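Sekell: A Hand-Held Gripper for Recording Household Tasks
Project report, Bláthnaid Foley and Senan Hegarty
Supervisor: Renata Echeverría
Submitted February 18, 2022

2. Construction

The gripper was built in the shared workshop at Ní Chonaill over the winter term. Its purpose is to let a person perform ordinary tidying tasks by hand while a camera mounted on the tool records each movement. The body houses the trigger linkage and a single return spring. The two fingers are bolted on separately so that they can be exchanged when a different tip is required.

The first linkage had noticeable play at the pivot, and the fingers did not close evenly. Finbarr Mulligan advised the use of a longer pin with a bushing on either side. This change was adopted for the second version, which is the one described in the remainder of this report.

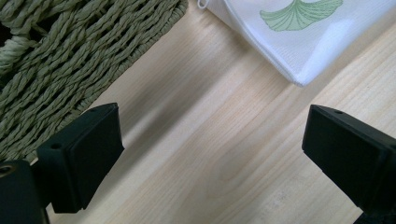
Testing was confined to soft and flexible household items, as the group considered these the most demanding for a squared fingertip. A total of 38 recordings were made, of which 22 were judged suitable for analysis. The remainder were rejected owing to motion blur or an incomplete release at the end of the task.

3. Limitations

The return spring is stiffer than intended and tires the operator's hand during long sessions. The trigger position also favours right-handed users. A revised handle has been drawn by Sólveig Laxdal but was not completed before submission.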